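The surgeon's office called at ten past four to say the knee could be done in April if Murdo Rankin wanted the slot. He said he would call back.

He had been putting it off for two winters. The physical therapist, Napaporn Chaiyaporn, had him bending it to 120 degrees on a good day and complaining on all the others. She never argued with him. She wrote the number on her sheet and moved on to the next exercise.

"They had a cancellation," he told her that evening.

"Take it."

"I've got the roof to do."

"Who's going up the ladder?"

He didn't answer. He lay back and did sixteen leg raises, and she counted under her breath. Rain was coming down on the Kekcombe road and every truck that went by made the window hum.
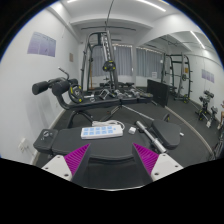 The padded bench in the weight room.

When he was done he sat up and held the knee with both hands. His brother-in-law, Horácio, had waited until he was 80 for the same operation and then spent the summer in a chair by the kitchen door, telling people he should have gone sooner. Murdo had driven him to every appointment. He remembered the parking lot better than the hospital.

"How long before I can drive?" he asked.

"Ask the surgeon. Weeks, for most people."

"And stairs?"

"You'll be on stairs before you leave the hospital. You'll hate it."

He put his shoes on, the left one first, which took a while. Napaporn turned off the radio and found her keys.

In the truck he got out his phone and looked at the number. The office was closed by then. He called anyway and left his name, his date of birth, and the word yes, and then he said it again in case the machine had missed it.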